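The Long Life of the Junk Drawer

Saturday, May 30, 2020

The drawer in my kitchen is the third one down, to the left of the stove. It sticks in humid weather. When I pulled it out this spring and tipped it onto a sheet of newspaper, I found two tape measures, a bicycle valve cap, a key to an apartment I left years ago, and enough rubber bands to start a mail room. I put most of it back.

Almost every household has a place like this. It may be a drawer, a coffee can, a shoebox on a closet shelf or a bowl by the door. The things in it are small, they are hard to name, and they have outlived whatever they came with. People apologize for it when guests open it by mistake. They rarely empty it.

Before there were drawers

The kitchen drawer as most Americans know it came with built-in cabinets. Older kitchens had a table, a stove, a sink and a few pieces of furniture that could be carried out the door. Small things lived in tins, jars and aprons. A button jar was a working supply. When a shirt wore out, the buttons came off before the cloth went to the rag bag, and the next shirt got them. String was saved for the same reason. So were nails, which were pulled, straightened on a stone and used again.

Built-in cabinets changed where the small things went, and cheap goods changed what they were. By the middle of the last century a kitchen might have six or seven drawers, and there are only so many forks. The bottom one filled up with whatever had no other home. Twist ties came in with the bread. Batteries came in with the radio. Every appliance brought a booklet, and many brought a spare part in a tiny plastic bag with no label.

That bag is the heart of the modern drawer. Throwing it away feels like a mistake, and nobody in the house can say what it fits.

What people keep

In February I put a notice in two neighborhood newsletters asking readers to write down what was in their own drawers. I asked for lists and got letters. One reader sent four pages on a single cigar box. Another drew a map. Put end to end, the lists named 2,571 objects, and I spent several evenings at the dining table sorting them by kind on index cards.

Keys led by a good distance. After keys came batteries, many of them marked by the writer as "maybe dead." Then came pens, screws, picture hooks, birthday candles and takeout packets. Five people had a tooth. I did not ask whose.

Of the whole pile, 1,317 were things the owner could not match to any use. That is a little more than half. Some were described with great care all the same: "brass, thumb-sized, threaded at one end, heavier than it looks." The man who wrote that has moved the piece through three houses. He says he would know what it was for if he ever saw the other half.

Money does not explain much of this. A bag of new screws costs less than lunch. What the letters talked about was time. A missing screw at nine at night means a drive to the store, or a chair that wobbles for another week. Several writers told the story of the one time the drawer came through - the odd hex key that fit the crib, the fuse that got the Christmas lights going. Those stories were often twenty years old. One success seems to be enough to keep a drawer in business for a generation.
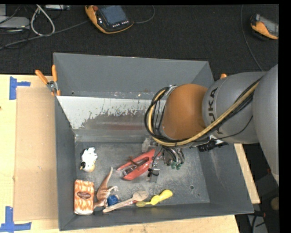
The sorters

There are people who cannot live with the mix, and companies that sell to them. The Skurkico drawer tray, which a good number of my readers own, has a grid of small square cells and a clear lid. Rostberg makes a taller version with pull-out bins, meant for a garage wall. I tried both at home.

The Skurkico tray worked well for a week. Its cells are the right size for picture hooks and thumbtacks, and I liked seeing them laid out. The trouble came with everything longer than a thumb. A tape measure will not go in a cell. Neither will a ball of twine. Those went beside the tray, then on top of it, and before long I had the old drawer again with a plastic floor under it.

The Rostberg bins lasted longer. They suit someone who already has a lot of one thing. A person with two hundred wood screws needs a bin for wood screws. A person with one brass fitting, one tooth and one key does not need three bins, and a bin marked "Other" is a junk drawer that hangs on the wall.

Mixed drawers also have a use that sorted ones lose. When you dig for one thing you handle all the rest, and you remember they are there. Readers who had sorted everything told me they forgot what they owned. One bought a second glue gun while the first sat in a labeled box on the shelf behind her.

A yearly clearing

If the drawer no longer closes, something has to go. The readers who seemed happiest with theirs clear it once a year, often on a rainy weekend, and never all at once. They tip it out, wipe the bottom, and put back what they can name. The rest goes in a jar with a date on the lid. If no one has opened the jar by the next clearing, it leaves the house.

Old batteries should be kept apart from loose metal, with tape over the ends, until they can be dropped off. Keys can go to a scrap metal bin in many towns. Takeout packets do get old, whatever your family tells you. Matches belong somewhere higher and drier.

I followed the jar rule myself this month. My jar holds the valve cap, a plastic clip, four screws that match each other and nothing else, and the key to the old apartment. The building has been sold since I lived there and the locks have surely been changed. The jar is on the shelf over the washer, and the lid says May.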